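Banheira Skanovton, a retangular: dois meses depois

Comprei a Skanovton em abril, depois de a minha mulher declarar que a vida era curta demais para tomar banho num cubículo de vidro. A vida continua curta e o banho agora leva 50 minutos, dos quais boa parte é esperar que a água suba.

Começo pelo que é bom. É branca, retangular, pousa no chão sem pedir licença a nenhuma parede, e as linhas direitas fazem com que a casa de banho pareça de alguém mais organizado do que eu. A torneira preta em pescoço de cisne fica na borda, com os três manípulos alinhados à esquerda. São bonitos e absolutamente iguais. Um é a quente, outro é a fria, e o terceiro passa a água para o chuveiro de mão, que no meu caso ainda está na caixa. Ao fim de 73 banhos continuo a acertar por tentativa, e o manual resolve o assunto com um desenho onde os três também são iguais.

O ralo é pequeno, redondo, prateado, e está quase a meio do fundo. Quem se senta a meio fica a conhecê-lo bem. O escoamento é lento mas digno. 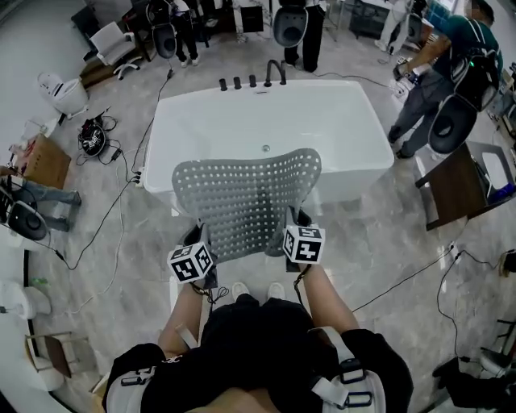 A borda é estreita. Cabe um sabonete, cabe uma mão, não cabe um copo de vinho, informação que me custou 2 copos. A Uliana Dmytriv, que vende a marca aqui na zona, sugeriu uma prateleira de atravessar da Petridis, a qual custa quase tanto como o vinho todo que eu ia beber em cima dela.

Limpa-se bem por dentro. Por fora depende do espaço que deixarem à volta: eu deixei pouco do lado da janela e já lá vive uma meia. No chão a imitar mármore não se nota o pó, o que considero uma vantagem do chão.

Nota: 3 em 5. Voltava a comprar, com uma borda mais larga e letras nos manípulos.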